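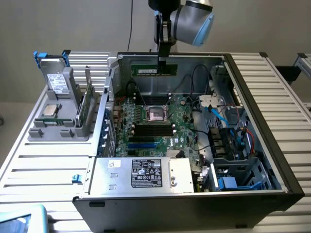
The Patuvari rooms at Clostthorpe let visitors find out how much of what they see and remember is supplied by themselves, and the checks below are for whoever opens up before a session. There are three rooms: the ganzfeld room, the dark room and the tilted room. The introductory talk compares remembering with a computer's memory, and speakers can use the green module held just above the board with its four black slots as the picture of the thing people usually have in mind: a part with everything already on it, which you fit and then read. The talk then argues that recollection is put together afresh each time. Please keep to that order, as visitors who hear the argument first tend to watch themselves too closely in the dark room.

Inspected by Suqin Qian, March 26, 2002. Sadel covers the ganzfeld and dark rooms, Jin the tilted room and the entrance.

## Entrance and talk

- [x] Notice about epilepsy, migraine and fear of enclosed spaces is up at the door and legible
- [x] Consent slips stocked. *47 left, reorder before the May sessions.*
- [x] Door staff know that anyone may leave at any point without giving a reason
- [ ] Large-print notice. *Missing. The old one was taken down when the wall was painted.*

## Ganzfeld room

- [x] Red lamps steady, no flicker after ten minutes running
- [x] Eye covers washed and dry
- [x] Noise level in headphones checked with the meter at the ear
- [ ] Left-hand headphone cable on chair 2. *Crackles when the head turns. One visitor took it for a voice, and we then discussed whether she had heard something or interpreted something. Good discussion, but replace the cable.*
- [x] Call button within reach of each chair

Comment: sessions are 14 minutes at most. Two speakers have been letting them run on because visitors ask for more. Reports of colours and shapes do get richer with time, but so does the unsteadiness afterwards.

## Dark room

- [x] No light leak round the door with the corridor lights on
- [x] Floor clear and dry, nothing stored in the corners
- [x] Rope at hand height, fixings tight
- [x] Emergency lighting comes on from both switches
- [ ] Edge of the floor mat. *Lifting at the far end. Taped for now.*

Comment: several people have reported seeing their own hand move in front of their face. The room was fully dark when I tested it, so please don't tell them there must be a leak – ask what they saw, write it in the book, and leave the explanation to the end.

## Tilted room

- [x] Handrail firm on both sides
- [x] Floor grip strip complete
- [x] Maximum 11 people at once, sign visible
- [ ] Painted skirting line. *Scuffed by the window, so the eye finds the true level too easily. Not a safety matter. Jin to repaint.*
- [x] Chair at the exit for anyone who feels sick

Comment: warn people at the exit as well as on the way in. The floor outside is level and they will still lean. Most of them know perfectly well that it is level, and this makes no difference to their feet.

## Outstanding

- Large-print notice: Jin
- Headphone cable, chair 2: Sadel. Chair out of use until done
- Floor mat: Sadel, before the next public session
- Consent slips: me

The ganzfeld room may open with chair 2 roped off. The dark room stays shut until the mat has been fixed properly – tape is not enough where people can't see their feet.

S. Qian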